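4. Loading Well Data and Picking Your First Horizon

By now Tromano is installed, the license server has stopped sulking, and you have an empty project on the screen. This section takes you from there to a first depth map of a single stratigraphic surface. Set aside a quiet morning. The clicking takes less time than you'd think and the arguing with old well files takes more.

The worked project is the Brusen sub-basin, which ships in the Training folder. It has 28 wells, one seismic survey, and an unconformity that has ended at least one friendship in our support office.

Before you start

You will need:
- the well header file (brusen_headers)
- the log files, one per well
- the formation tops table
- the seismic volume, already converted to the Tromano format (see Section 3)

CAUTION: Set the project coordinate system before you load anything. Tromano will let you change it afterward. It will not move your wells when you do, and you will find them lined up neatly in a part of the ocean where no one has ever drilled.

4.1 Loading the wells

1. Open Project > Import > Well Headers and pick the header file.
2. Match each column to its field. The software guesses. It guesses well for names and badly for elevations.
3. Check the elevation reference. The Brusen wells are measured from the kelly bushing, apart from the Sterar wells, which are measured from ground level.
4. Set the depth units to meters and click Load.
5. Open the base map. If one well is sitting far off by itself, its easting and northing have been swapped. Right-click it, choose Edit Location, and swap them back.

Note: Well names are case sensitive. "Sterar-3" and "STERAR-3" are two different wells as far as Tromano is concerned, and it will cheerfully contour between them.

4.2 Loading the logs

1. Select all wells in the tree, then choose Import > Logs > Batch.
2. Point to the log folder. Leave "Match by well name" checked.
3. In the alias table, map every gamma ray curve to GR. Depending on the decade and the contractor's mood, it may be called GR, GRC, GAM, or in one case GAMMY.
4. Click Preview. Any curve that plots as a straight vertical line is a null value pretending to be rock. Enter that value in the Null box and preview again.
5. Click Load All.
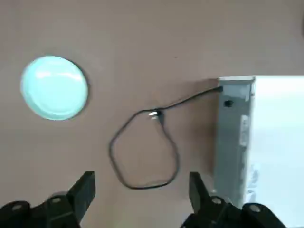 6. Save the project under a new name. Autosave exists, but it saves over the thing you wanted to keep.

4.3 Correlating the tops

The tops table was put together by several people over many years, and they did not all agree on where the Raudsepp Shale ends. Tegan Faulkner, who maintains the training data, has left the disagreements in on purpose. Please stop writing to her to report them.

1. Create a cross section through at least 7 wells, running from the basin margin toward the center.
2. Flatten the section on the Top Raudsepp marker.
3. Look at the gamma ray curves just above it. On the margin, the sands directly over the shale are missing. Toward the center they come back and get thicker.
4. Add a new surface, name it Base Upper Sand, and set its type to Unconformity.
5. Pick it in each well by dragging the marker. In Sterar-3 it falls at 1,629 m measured depth, which you can use to check that you have the right event.
6. Unflatten the section and look again. A surface that crosses another surface needs fixing before you go on.

CAUTION: Do not set the type to Conformable to make the warning message go away. The warning will go away. So will your truncation, and the volume estimate in Section 6 will include a good deal of sandstone that eroded in the Cretaceous.

4.4 Tracking the surface on seismic

1. Display an inline that passes through Sterar-3.
2. Turn on the well tie. The marker should land on a strong positive reflection. If it sits between two reflections, go back and check the elevation reference from step 3 of 4.1, the one you skipped.
3. Choose Horizon > Seed and click the reflection.
4. Run the autotracker with the confidence slider in the middle. At the high end it will track almost nothing. At the low end it will track anything, including the multiple underneath.
5. Pick by hand across the faults. The autotracker regards a fault as a suggestion.
6. Choose Horizon > Grid, pick the depth conversion you set up in Section 3, and click Run.

Note: Bull's-eyes around single wells usually mean a bad top in that well. They occasionally mean a real structure. Check the top first, and keep the word "prospect" out of your emails until you have.

If the map looks reasonable, lock the surface with the padlock button and go to Section 5, Fault Polygons.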